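Pernero picture hanging kit: six weeks on my walls

Reviewed by Etenesh Tufa
July 1, 2026

I don't trust any hardware product that promises no tools, no holes and no mess. Walls are not all the same, and the people who write the boxes don't know mine. Still, after my second cracked corner of plaster I bought the Pernero kit to see if adhesive strips have gotten any better since the ones that dropped a mirror on my foot.

The box has strips in two sizes, a folding paper ruler, a little plastic level and a sheet of alcohol wipes. Pernero says a full set will hold "up to 600" sheets of paper, a strange way to rate a picture hanger. I wanted a weight. There is one, in small gray type on the inside flap, and it is a good deal less impressive than the front of the box.

My hallway has framed pictures on a gray wall, and I wanted the new ones to match that look without a row of nail holes behind them.
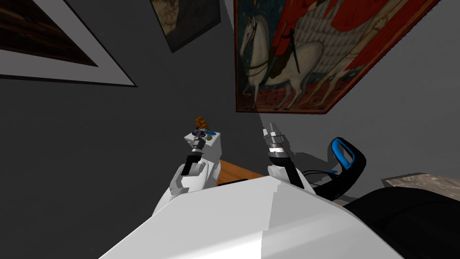 Do the strips work on textured walls?

Only poorly. On smooth painted drywall they held from the first day. On the orange-peel texture in my back bedroom, two of the four frames were on the floor by the next morning. The instructions mention texture once, in a footnote.

The level is the worst part of the kit. I checked it against my old Dreßler level and it read off by enough to see from across the room. If you hang one picture, you may never notice. If you hang a row, you will. I threw it in the drawer with the dead batteries and used my own.

The paper ruler is better than I expected. It has marks for the strip positions, so you can lay the frame face down, stick the strips on and transfer the spacing to the wall without doing any math. It does tear at the folds. Mine is now held together with tape, but I'd still reach for it before a tape measure when I'm working alone.

Removal is where these kits usually fall apart, and I was looking forward to being annoyed. You pull the tab straight down, slowly, close to the wall. Four strips came away clean. The fifth snapped and left a pad behind that I had to saw off with dental floss, and a patch of paint the size of a quarter came with it. That paint was less than a year old, so maybe I should have waited longer. 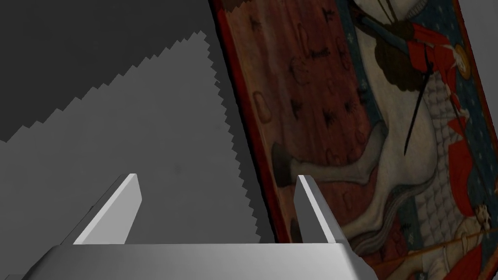 Price is the other problem. You pay for a box full of things you'll use once and then keep paying for refills, and the refills only come in the small size. If you need more of the large ones you have to buy the whole kit again, bad level included. I wrote to Pernero about that and got a reply thanking me for my interest.

For comparison I also hung two frames with Allex hooks, the plain kind with a thin steel pin. They went in with a few taps and haven't moved. The holes are tiny and a dab of filler hides them. They cost a fraction of the Pernero kit and they don't care what texture the wall has. Renters with a strict lease are in a different spot, I know, and for them a strip is probably still the safer bet.

One more complaint. The store page shows 3,833 ratings and a very high average, but when I read down through them a lot were written the day the box arrived. "Looks great, easy to use!" is fine, but tell me in August. Heat and damp are what kill adhesive, and my hallway gets both.
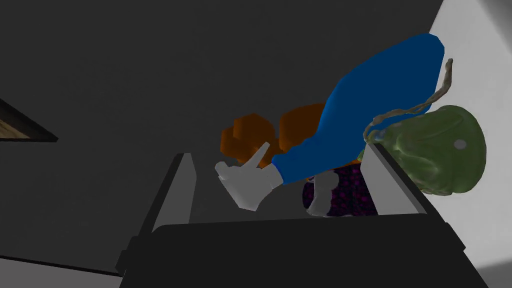 Blue object and white pointing hand, with the gripper below.

Good: the ruler, the wipes, smooth walls.
Bad: the level, the refills, any wall with texture.
Rating: 6 out of 10. I'd buy the ruler by itself if they sold it.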